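Deltville Pantry Fit-Out: where we are at the end of August

Hello again from the back room! The short version is that we're on budget, a little behind on shelving, and very happy with the baskets. 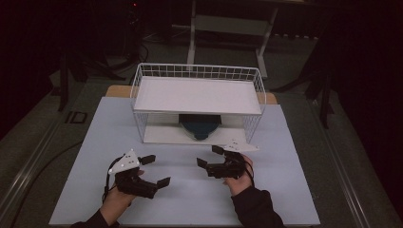 You'll remember that your first payment was 3,000 dollars, and that I was nervous about how far it would stretch. So far we've spent 1,683 of it. The biggest chunk, 800, went to Binmont for the wall shelving (half of it is up, the other half is still on a truck somewhere, and yes, I call them every Saturday). Another 400 went on wire baskets and panels, and the rest was paint, hooks and a secondhand table from the Phan Street store.

The baskets are the part I'd love you to come and see. We started with plain open-mesh ones and everything small tipped over or slid to the back, so we tried laying a flat white panel in the bottom and another across the top. What a difference! You get a level floor inside for bowls and dishes, you can still reach in through the open front, and the top panel works as a second shelf. A round dish sits happily on the lower level with room over it. I was all set to order dividers and now I don't think we need them, so please cross those off the list I sent you.

Less good news: the Rakus labels peel. We've gone through two rolls and I'm switching to tie-on tags, which I can cover from what's left.

Still to do before the next report: finish the second wall, sort the donated dinnerware (there is so much of it, mostly bowls), and decide whether the big pans live up high or down by the door. I lean toward the door, but the people who cook the Saturday lunch want them near the stove, and they're the ones lifting them.

I'll send the receipts over separately once the Binmont delivery is in. If you need them sooner, just shout.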